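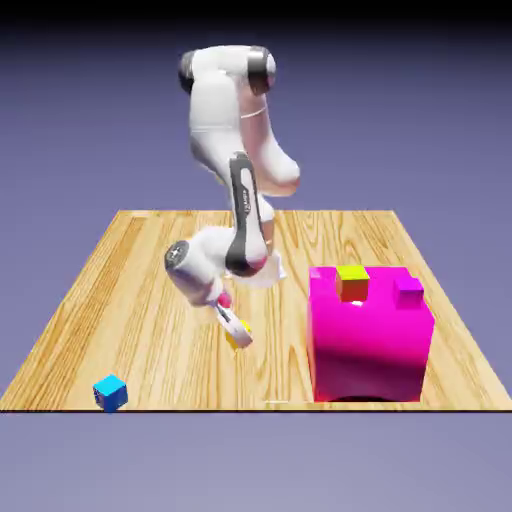
Wener Teach Kit

Teach an arm a job by doing the job yourself. The Wener kit gives you two ways in: grab the wrist and walk the arm through the task, or sit down with the Stallell hand controller and drive it from across the room, preferably with coffee. Both methods save to the same file format, so you can change your mind on a Thursday.

Practice first in Plundix, our simulator, included with every kit. It loads a table, an arm, a box and some colored cubes, and it has infinite patience. Drop a cube in Plundix and you press reset. Drop one in your lab and it goes under the radiator.

In the box: hand controller, wrist grip with record button, 8 ft cable, Plundix license for one seat. Arm not included – you would have noticed the shipping cost.

Storage: 4,000 demonstrations per project
Extra Plundix seat: $49
Current version: February 2023

The wrist grip was designed by Tsutomu Arai, who is left-handed, so there is a left-handed one too. Select at checkout.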